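Plallitz Fellowship
Minutes of the Adult Bible Study Planning Meeting, August

Present: Hiu-tung Fung (chair), Priit Petrauskas (minutes), leaders of the morning, evening and young adult groups
Apologies: leader of the home group

The meeting opened at 7:05 p.m. with a reading from Ruth 1 and prayer. The minutes of the last meeting were accepted with one correction: the evening group finished Jonah in five sessions, not six.

1. Review of Jonah
The morning group found chapter 4 the hardest to teach and ran out of time on it. The evening group spent a full session on it and would do the same again. Two members asked for more help with the prayer in chapter 2, mainly where it quotes the Psalms. Priit will add the cross references to the leader notes before they go in the file.

2. Fall series
The chair proposed Ruth, followed by James. The young adult leader preferred to begin with James, as several of that group will be away for the later weeks. After discussion it was agreed that all groups will start with Ruth and stay on the same schedule. Ruth will take four sessions, one per chapter. James will take seven, with two given to chapter 1 and two to chapter 2.
There was some disagreement over how much time to give the law on gleaning in Leviticus 19 and Deuteronomy 24. Leaders may cover it in session two or leave it as home reading.

3. Study booklets
Girkico quoted $763 for printing both booklets, stapled. The quote for spiral binding was higher and was not taken up. The order will be for 34 sets. Large print copies will be made on the office copier as before.
Proofs of the Ruth booklet were passed around. Corrections: page 3, "Moab" is missing from the map; page 9, the question on Boaz appears twice. 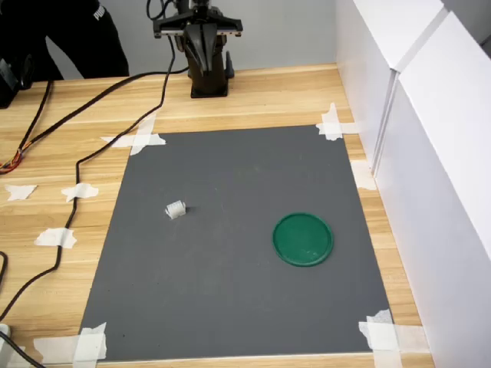
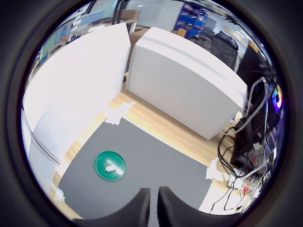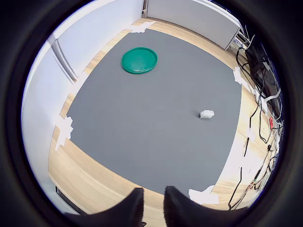
Three views of the gray mat.

4. Rooms
The Siddiqui Room is free for the evening group through the end of James. The morning group will stay in the library. Chairs are to be put back against the wall after each session. The side door will be unlocked at 6:40 p.m.

5. Funds
The study fund stood at $3,162 at the start of the year and is now at $2,315. The printing will come out of this balance. A request to buy a set of the Prustance commentary was held over until the price is known.

6. Opening evening
All groups will meet together for the first session of Ruth. Hiu-tung will give the introduction, 20 minutes, on the time of the judges and the famine. Small groups will follow. The evening group leader will read chapter 1 aloud. Soup and bread beforehand, with sign-up on the sheet in the hallway.

7. Other business
The home group asked by letter whether it could use the recorded talks instead of a live leader on alternate weeks. Agreed for Ruth only, to be looked at again before James.

Actions
Priit: Jonah cross references; corrections to the Ruth proof; order to Girkico
Hiu-tung: introduction; reply to the home group; price of the commentary
Morning group leader: large print copies

Closed with prayer at 8:20 p.m.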